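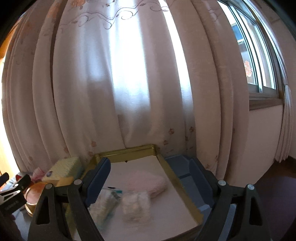
The Plollar fingers over the gold tray, curtain drawn.

Yvonne Cropper closed the hand on the pink cloth and lifted. It slid out at the second try, as it had at the first.

"Too soft," she said. "The Hermans pads would have held it."

"The Hermans pads tore the last one." Lieselotte Weidemann wrote down the grip force, 30, and crossed out the line above. "Try the cream one, and come in lower."

Grerkarport wanted an answer by four. Yvonne opened the fingers wide again and brought them down over the tray.

"If it drops this too?"

"Then we tell them we need two more days."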